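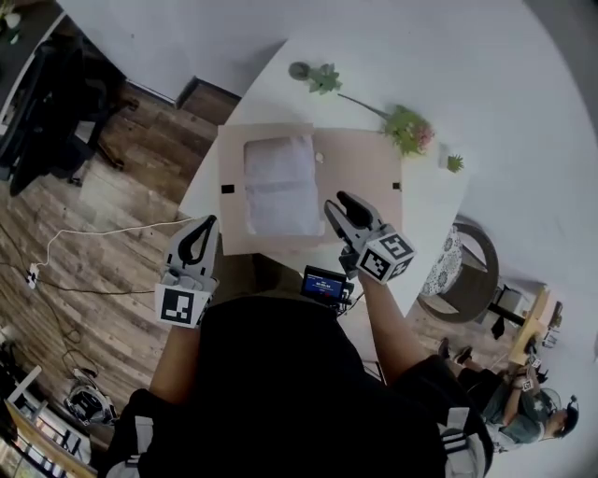 Elsie Ruddock has packed more boxes this year than she did in ten years of running a gift shop. She leads training at Voment, which rents out hand-held grippers by the month, along with headsets, marker cubes and a day of instruction for whoever will be using them. The product is called the Pendov kit, and most customers want it for one thing: recording people doing ordinary table work so that a robot arm can be trained on it later.

"People ask for folding, they ask for packing, and they ask for flowers," she says. "I don't know why so many ask for flowers. You learn to like it."

A Pendov kit comes as a pair, with one gripper for each hand. Ruddock starts new users on soft goods, a cloth into an open box, and moves them to small hard things after lunch. Stems come last. A stem rolls, the leaves catch on the fingers, and a user who has been doing well all day suddenly has to slow down.

The first hour goes to unlearning. New users want to pinch from the fingertips the way they would with their own hands, and the grippers reward a flatter approach with the wrist kept low. Ruddock says she can talk about that for as long as she likes and it makes no difference until people have dropped a few things.

"I let them drop things," she says. "The floor is fine. The kit is fine. Then I tell them to bring the elbow in, and they listen."

Kirsty Te Moana runs the service side, meaning repairs, returns and the phone. She joined when the company had 2 kits in total and a waiting list. Her view of the product is less romantic. The complaint she hears most is tired forearms, and she thinks it's a fair one. Voment now tells customers to plan on sessions of 40 minutes with a proper break between them, and the printed guide says so on its first page.

"They were doing two hours straight," Te Moana says. "You could see it in the recordings. Everything got sloppy toward the end, and then they called us to say the kit was drifting."

Drift does happen. The markers have to stay clean and face a camera often enough for the software to work out where the grippers are. A user who turns a hand over and leaves it there will lose a stretch of the recording. Te Moana would like the software to warn people sooner. An update is due in March, and she says that one change would cut her calls more than anything else in it.

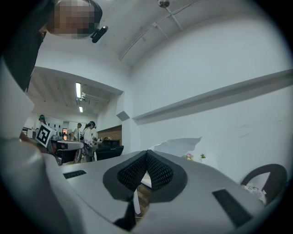

Tomás Cardoso, who rented for a season, wrote to the company that the finger pads were the best part of the kit and the setup the worst, and that he had lost most of a Wednesday to getting two headsets to agree on a starting point. Ruddock has kept the letter. She agrees with him about the setup. The current version asks the user to hold a marker board up and wait, and if anyone bumps a headset afterward, the whole step has to be done again.

"He was right to be annoyed," she says. "We sell it as a morning's work to get going. For one person, yes. For a room full of people, give it the day."

The pads are the part that wears out, and the rental covers replacements. Ruddock suggests changing both sides together, even when only one looks tired, so that the grip stays even. She has seen users carry on with one new pad and one old one and then wonder why a box lid keeps twisting on them.

The price is the other sticking point. A full kit rents for $809 a month, and customers who only want a week have asked for a shorter term. Te Moana says the company has looked at it and so far the answer is no – checking and recalibrating a returned kit takes the same effort however long it has been out.

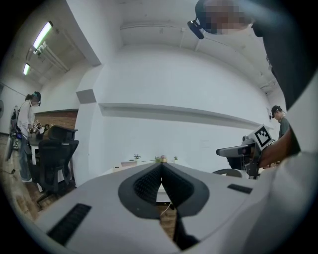

What customers get for the money, both women say, is mostly the day of training. The kit can be shipped with a guide and a video, and a few customers choose that. Those are the ones who call in the second week.

Ruddock doesn't expect to be teaching the same lesson forever. The next version of the gripper is meant to be lighter at the front, and she has tried an early one. She liked the weight and disliked the trigger, and told the designers both things.

"They wrote down the first part," she says. "I'm going back to make sure they wrote down the second."

Bookings for the spring training days are open now. Groups can train at Voment or have Ruddock come to them, with travel charged separately.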